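Big week for the Ditow crew – version 6 of the grasp planner is out, and I've been poking at it since March, so I'm pretty chuffed to finally be allowed to talk about it!

The headline change is how it deals with cloth. The old planner wanted a neat outline before it would commit to anything, which is fine for boxes and hopeless for laundry. The new one looks for ridges and folds in the depth data, scores them, and picks an approach angle for the fingers before the arm gets anywhere near the table. Eirini Economou wrote most of the scoring code, and she's trained it on 3196 grasps logged at the Belotside workshop (towels, tea towels, a few very sad T-shirts).
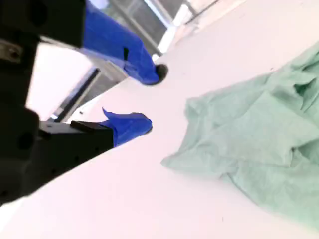
Chrysanthi Christodoulou reckons the scoring is the easy bit, and that what she'll be watching is the replanning. In the old version any nudge to the cloth meant starting from scratch, she told me, and on her machine that could eat up 200 milliseconds a go. Version 6 keeps its 25 best candidates and only rechecks those, so a small shift in the fabric doesn't throw everything out.

I had a play with the new viewer too, and it's lovely. You can scrub back through a run, click on any candidate and see why it was knocked back – too flat, too close to the table, wrist can't reach, that sort of thing. The colours are a bit loud for my taste, but you can change them in the settings.

A couple of catches. Old Dolard config files won't load until you run the converter, and the Liapis driver still needs its own calibration step before the planner will talk to it. Eirini says a fix for the second one is on her list. The release notes cover both, and bug reports go in the usual tracker.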